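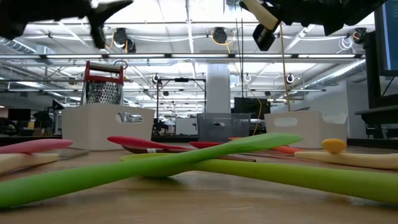 4.2 Transfer of outpatient letters between the two hospitals

The agreement between Noonan, a community hospital, and Polik, the teaching hospital with which it is affiliated, covers shared clinics in cardiology, urology and plastic surgery. In this section we consider only one part of the agreement, namely the letter that should return to the family doctor after a patient was seen by a visiting specialist.

Before the affiliation each hospital had its own form for this letter. Noonan used a one-page form which was filled in by hand and typed later by the clinic secretary. Polik used an electronic letter, produced by the Grollow records system, and this letter was sent on the same evening. When the shared clinics opened in August, both forms stayed in use. The visiting specialists were free to choose, and most of them chose the one they already knew.

We examined the letters of 196 patients who attended a shared clinic for the first time. Patients who were admitted to a ward on the day of the visit were left out, as their letter follows another path. For each patient we noted which form was used, on which day it left the hospital, and whether the list of medicines was complete. The waiting times for each clinic are plotted in Figure 4 of the supplement.

In 33 cases no letter could be found in the records of either hospital. We do not conclude from this that no letter was written. Some practices, among them Forkgate, told us that they had received a paper copy which is missing from both archives. 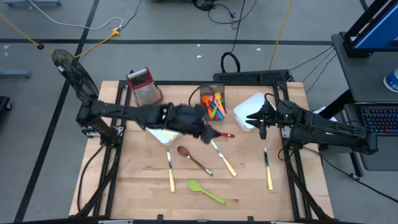

The missing letters were not spread equally over the clinics. Most of them came from urology, where the specialist travels between the sites on the same day and often dictates the letter only after the return to Polik. The secretary at Noonan then has no notice that a letter is still open, and the secretary at Polik does not see the Noonan appointment list. Both secretaries described this difficulty to us in almost the same words.

The list of medicines was more often complete in the electronic letter. This difference should be read with care. The electronic letter copies the list from the previous visit, so a list may look complete and still be out of date. We had no access to the pharmacy records and could not check this point.

A shared appointment list was introduced at both sites after our data had been collected. Its effect on the letters is therefore outside the present study.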